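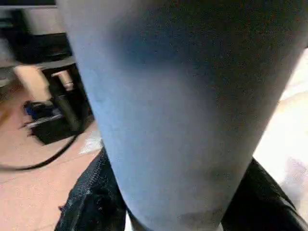
Filed under: Shop Notes

Maintenance week on the two-arm cell

February
By Driss Naciri

I took over the two-arm cell from Bouchra Abdelaziz in the fall, and until this month I had never done the full service on it myself. She did the last one while I held the flashlight. This time she was at the Benjelloun site and I had her handwritten sheet, a set of hex keys and most of a week. These are my notes, mainly so I can find them next time. A couple of people who run similar arms have also asked how we look after ours.

The cell does assembly work on light household furniture. Frames, legs, short planks, a bit of fabric. One arm usually holds and the other one turns or pushes. There is a camera up top where a head would be and a small one at each wrist. The software is Stisis, the version we froze last summer, and I am not touching that until somebody gives me a reason to.

The counter said 227 hours since the last service when I started. The sheet says 200. I'll try to be closer next time.

Fingers first

I start with the fingers, since everything else gets checked by picking something up. If the fingers are bad you end up chasing a problem in the wrist that isn't in the wrist.

The pale finger had a brownish smudge down near the narrow end. You can just make it out in the wrist camera, which looks straight at it all day. I worried at first that it was wear. I cleaned it with a damp cloth, then with isopropyl on a swab, and felt over it with a fingernail. No edge to it. Bouchra's rule is that a mark you can't feel is a mark you can write down and leave, so it's written down.

The black sections beside the finger get more attention from me. The material is crinkled and dirt sits in the folds. I go along each fold with a soft toothbrush, dry, working away from the joint so that nothing gets pushed in. Then I look along the seam for splitting. The spare set from Braltby has been in the drawer for a year and it stayed in the drawer.

After that I check the finger screws with the small torque driver. One on the left hand was loose, a quarter turn at most. I put a dot of paint across the head so I can tell whether it moves again.

Cables

Both arms carry their cables on the outside. There is a loop that comes off the top of the gripper and runs back over the arm, and how big you make that loop matters more than I would have guessed. Too short and it pulls at the connector when the wrist rolls. Too long and it droops in front of the camera, or catches on whatever the other arm is holding.

Our sheet gives 35 mm of clearance between the loop and the joint housing with the wrist at its zero position. I cut a piece of scrap to that length and tied it to the tool cart with string. It takes two seconds to check and I do it before every session now.

What I look at on the cables, in the order I do it:

- connector at the gripper, pushed fully home
- the jacket where the loop bends hardest
- the ties, which should be snug but still slide a little
- the run down to the floor, clear of the stand legs

The left arm had a tie that had crept up toward the joint. I cut it off and put on a new one lower down. The right arm was fine except for dust.

The holding test

There is a calibration routine, and I run it, but I don't consider the cell serviced until it has held a real part with both hands. We use a white plastic frame with legs on it. It's light, it's awkward, and the ribs on the seat part give the fingers something honest to hold on to.

The left gripper takes the inner rim. The right one goes to the foot of the nearest leg where it meets the frame. With both closed, I drive the arms a few millimeters in opposite directions, very slowly, and watch the force readings. They should rise together. If one side lags, something is slipping or something has play in it.

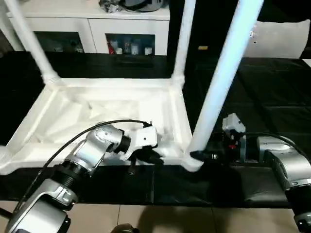 Left gripper on the inner rim, right gripper at the foot of the leg. The red dot is the indicator on the right gripper.

The first run was bad. The right side lagged every time, and I spent most of an afternoon on it. I went back over the finger screws, ran the wrist calibration again, swapped which arm did the pushing. The lag stayed with the right arm. I had already typed half an email to Numeo support, who supplied the arms, when I called Bouchra and read her the numbers over the phone. She asked if I had zeroed the force sensor before or after putting the new tie on. Before. So the sensor was carrying a slightly different cable load than the one it had been told about - on the left arm, which was throwing off the comparison and making the right look slow.

I zeroed both and ran it again. The two curves came up together. I have added a line to her sheet in red pen: all cable work comes BEFORE zeroing. She says she always assumed that was obvious.

We do the test five times and keep the logs. I also keep the worst of the five and write it on the front of the folder, so I can compare at a glance. The whole set ran to 1625 lines of log, and I did read them, though not with equal care.

The wrist view

The plank test is quicker. It checks that what the wrist camera shows agrees with where the fingers are. The gripper closes on a flat piece of light wood, and I compare the contact points on the screen with what I see standing next to it.
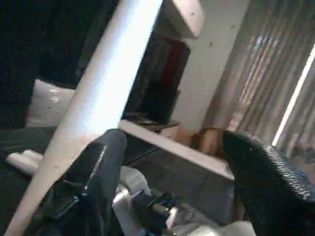

Plank held between the black fingers, from the wrist camera. Blurry from motion, but good enough to judge the contact.

Motion blur is a normal part of this view and I don't try to get rid of all of it. What I want is the tip of each finger in view and the plank between them. The larger finger has a ridged texture that picks up the light, and those streaks are handy. If they suddenly look dull, the lens wants cleaning.

I clean the lenses with a blower first and a cloth second. Never the cloth first. I scratched one on another machine years ago and had to look at that scratch in every recording for eight months.

Light is the other thing. There is a bright strip beside the curtain in that view, and at certain times of the day it gets worse. I tried closing the curtain tighter, which helped a little. I might put up a second one. For now I do the camera checks before 10 in the morning.

The mat

The black padded mat doesn't get its own line on the sheet, and I think it should. It has a glossy vinyl surface, so it wipes down in a minute, but the seams between the panels hold crumbs of plastic and the odd thread. I vacuum the seams with the narrow nozzle, wipe with plain water and dry it. No polish. It reflects enough as it is, and the top camera already has to deal with two white arms shining back up at it.

While the mat is clean I check that it's square to the bench. If it shifts, the parts get laid out shifted too, and the arms end up reaching farther on one side.

Putting it back to work

Last, the cell does one real job at half speed with my hand near the stop button. I picked the fabric-covered frame with the poles, as that's what it will mostly be doing this spring. Both grippers come in at the base of the pole, the left one closing around the lower end and the right one pressing from the side.

I watch the cables more than the part. The loop on the left arm stayed up where it should, and the one on the right trailed down along the arm without snagging. The paint dot on the finger screw was still in one line when I checked it afterward.

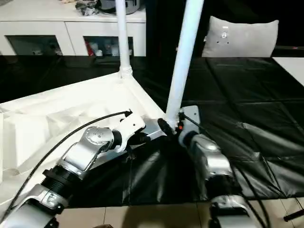
Still to do

The finger smudge gets looked at again next month. I need to order ties, and a second curtain if I can find one the right width. I also want to move the service reminder in Stisis to 180 hours so that it nags me before I'm late.

Bouchra wants her sheet back, red pen and all. I made a copy first, and the copy is taped inside the door of the tool cart, under the scrap on the string.

Contact: use the form on the About page | © Driss Naciri | Back to top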